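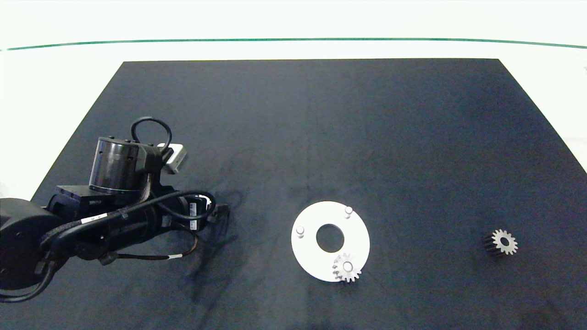 19 March 2024

I meant to go to bed an hour ago, but the tea is still warm and I want to get this down before it turns into mush in my head. Most of today went to the planner. I have been calling it Rilov since February, and Noeline has finally given up asking me to rename it.

The trouble was the same old trouble. Rilov would plan a perfectly lovely approach to a gear, and then somewhere in the last 2 cm the correction from the wrist view would come in and the arm would give a little shiver, like someone who has walked into a cold room. I had blamed the camera calibration for days (sorry, camera). Kane sat down next to me with a sandwich, read the log for a while, and asked why the pose estimate had one clock and the joint states had another. Well! The offset was 40 ms. I had been feeding the controller old news and then scolding it for being jumpy.

So I moved everything onto the one clock, and while I was in there I pulled the grasp offset out of the planner and put it in its own settings file, where it should have lived from the start. Noeline wants the place step treated the same way, with each peg as a named target, and she's right, though it means touching the Birano code, and I always come out of that with a headache.

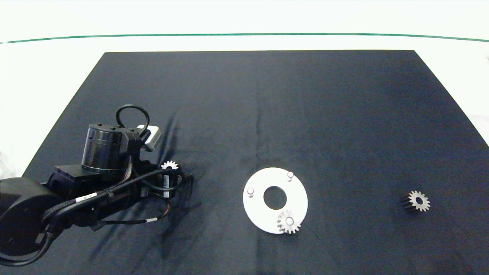

One gear in the gripper, one on the plate, one still out on the mat.

I do love working on this little task. The gears are such fussy things. A block will forgive you if you come down crooked, but a gear has that bore in the middle and wants to be square over its peg, and the planner has to care about that long before the fingers get there. I spent a good part of the afternoon on the line that decides how high to hover before the final descent, changed it, changed it back, and then wrote a comment so that I'll remember why.

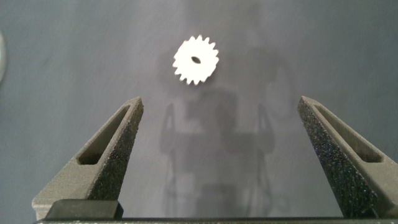

Why not let the head camera do the whole job? It gives a good overall picture of where everything lies, but the arm can block its view during a grasp, so the wrist camera takes over for the last stretch.

Kane thinks the handover between the two should be gradual, a blend instead of a switch. I like the idea and dread the tuning. Left the branch at commit 381 with a note to try it on the recorded runs first, and to ask Noeline where she put the old Nurnden logs. Also must buy milk, and call Mom back about the weekend.

2 comments | Share this entry

This site uses cookies to remember your settings. Accept | Manage preferences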